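Reading Genre Fiction, Handout for Unit 2
Instructor: Hsiu-ying Fang
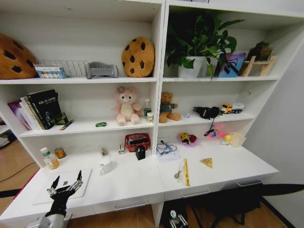 A ghost story usually has two times: the time of the old event and the time of the reader's hero. In "The Varkinis House" by Cheng-en Choi, the old event is told only on page 86, very late. Before this page we get small signs, for example the letters from Amumcombe.

Please read chapters 1 to 4 and mark every place where the narrator says "I was told." Who told her? Can we trust this person?

Written work: 600 words on the narrator, in your own words. Quotations are not included in the count. Fung-ping Tu will collect the papers in April.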